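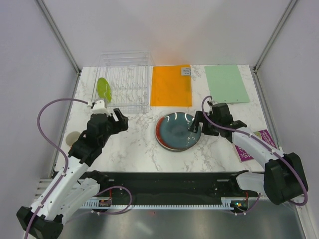 A white marble pattern, finely veined in grey and brownish tones.

Features > Homes > Surfaces

The vein attempt

Everybody wants marble and hardly anybody wants to live with it. Our kitchens have been settling the argument with a printer.

My sister's kitchen was finished in August, and by the first weekend I had been asked three times whether I could tell. I couldn't tell what I was supposed to be telling. I said it looked lovely, put my mug down on it, and watched her face for the small wince that owners of real marble give when you put a mug down. There was no wince. She looked delighted.

"It's a pattern," she said. "It's called Orndale."

Orndale is not a quarry. Orndale is one of 90 designs in a sample book the weight of a paving slab, and the sample book belongs to Julten, who sell worktops from a showroom between a carpet warehouse and a place that does exhausts. You can have Orndale with bold veins or with what the book calls whispering veins. My sister went for whispering. She has two teenagers and I think she liked the idea of something in the room doing it.

I went to Julten on a Tuesday morning, which I recommend, as the weekend is apparently all couples not speaking to each other beside the sinks. I wanted to find out how we got here. Twenty years ago a worktop that pretended to be marble was something you apologised for. It went with gold taps and a carpeted bathroom. These days people photograph it.

The pretending itself is very old. The Romans painted marble on plaster in houses whose owners could surely have run to a bit of the real thing. Italian craftsmen ground up gypsum, glue and pigment, polished the result until it shone and called it scagliola, and there are grand English houses with columns of it that visitors pat respectfully to this day. (If it's warm to the hand, it probably isn't stone. If there is a guide watching, you probably shouldn't be patting it.) The Victorians painted slate fireplaces to look like marble and pine doors to look like oak, and seem to have lost no sleep over either.

So the snobbery comes and goes. What stays the same is the stone, and the stone is a nuisance. Marble stains. It etches, too, a word you learn the first time you leave half a lemon on it overnight. Wine, vinegar, tomatoes and most of what makes dinner worth eating will take the polish off. The people who sell it talk about "patina", in the tone estate agents use for "characterful", and they'll advise you to seal it, then seal it again, then learn to love the ring.

Torben Böttcher has been drawing veins for most of his working life. He trained as a sign painter, drifted into theatre sets, and now designs surfaces for Trirkine, the firm behind Orndale and a good many of its neighbours in the book. He is a tall, mournful man who looks at floors when he walks into a room. I met him upstairs from the showroom, where he had the whole range laid out in squares and a biscuit balanced on one of the dearer ones.

"People think the difficulty is making it look real," he said. "Real is easy. You scan a slab. The trouble is that customers don't like real. Real marble has a great brown smear in it where you want to put the kettle."

His job, then, is to correct geology. He takes out the smears. He moves a vein along so that it won't run straight into the hob and look like a crack. He puts in a bit of brown, though, and he was firm about that, for a white with only grey in it goes cold and faintly dental. The brown should be something you don't notice until someone takes it away. He had a square with it taken away and made me look from one to the other for longer than I would have chosen. He was right, annoyingly. One was a kitchen and the other was a place where you'd be asked to rinse.

Then there is the repeat. A printed pattern has to start again somewhere, and the eye is horribly good at finding out where. Once you have seen the same little forked vein turn up twice along a run of worktop you will never see anything else. Böttcher told me about a woman who rang Trirkine to report that she had found a rabbit in hers. She had then found a second rabbit, further down, by the bread bin. They sent someone out. There were, he conceded, rabbits. The design was called Baumgart and it has been withdrawn, although he kept a piece and will show you the ears if you ask.

I did ask. They're good ears.

The money explains a fair amount. The real stone my sister had been quoted for came to £2889, before the fitting, the sealing and whatever it costs to get two strong men round a tight corner in the hall. Her Orndale was a fraction of that, and the sample had cost her nothing but an afternoon. She spent £200 of the difference on a tap, which she also made me admire.

Price can't be all of it, though. There are plenty of cheap surfaces that don't look like anything but themselves. I grew up with a worktop of speckled beige that wasn't imitating any substance known to science, and it saw off three kettles and a house sale. You could choose a plain colour. Julten keep a shelf of plain colours, next to the door, and the assistant told me they dust it.

Böttcher's theory is crumbs. Toast doesn't show on a pattern, and a plain white top tells on you all day long. My sister's theory is that it's pretty and I should stop going on. My own is that we like to own a thing with some grandeur about it, provided the grandeur can be wiped down afterwards with a damp cloth.

I asked Böttcher what he had at home. He thought about it, and moved the biscuit.

"Oak," he said. "Well. It says oak."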